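Ronik Contact Check Kit — for wiping, washing and other touch work
Sold by Justent. Page text by Nkechi Ibrahim. Last revised 5/8/22.

We sell this kit, and we still think most of what gets said about "safe touch" robots should be read with one eyebrow up. A force limit in a settings menu is a number somebody typed. It doesn't tell you what reaches a cheek when the arm is holding a folded towel, and a towel changes the answer more than most buyers expect.

The kit gives you a way to check. You get two thin pressure pads, a logger, a blank record book and the Ronik procedure sheet. The pads go on a mannequin head or a dummy arm. You run your own motion, at your own speed, with your own cloth in the gripper, and the logger keeps the peak and the time it took to get there. 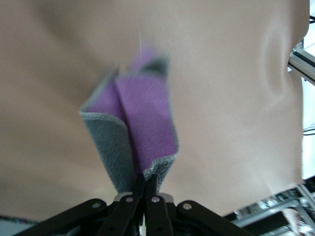 Read the peak first, then ask where it came from. Soft cloth spreads a load nicely until it bunches, and then the stiff part behind it does the pressing. Fingertips, hems and edge bindings all deserve their own run. So does the case where the cloth slips and the arm keeps going. If your supplier only tested with bare fingers against a flat plate, ask for the rest.

What the procedure sheet asks for

Up to 200 passes per motion, same start pose each time
A fresh fold of the cloth every time the motion changes
One set of passes at the slowest speed and one at the fastest you intend to allow
Stop button tested with the cloth in contact
A named person who signs the page

Béla Lakatos wrote the sheet and will tell you himself that it's house practice. It is not a standard, and passing it does not make your cell compliant with anything. Your risk assessment is still yours. No mannequin flinches or turns its head, so please don't treat a clean log as permission to put a person in the chair.

Calibration lasts 365 days from the date on the pad label. We've been asked to stretch that. No.

In the case: 2 pads, logger, charger, record book (132 pages), procedure sheet
Not included: mannequin, gripper, towels
Fits: any arm — the logger doesn't talk to the controller, on purpose
Replacement pads: sold singly, ask for Ladi Adeyemi at the Justent parts desk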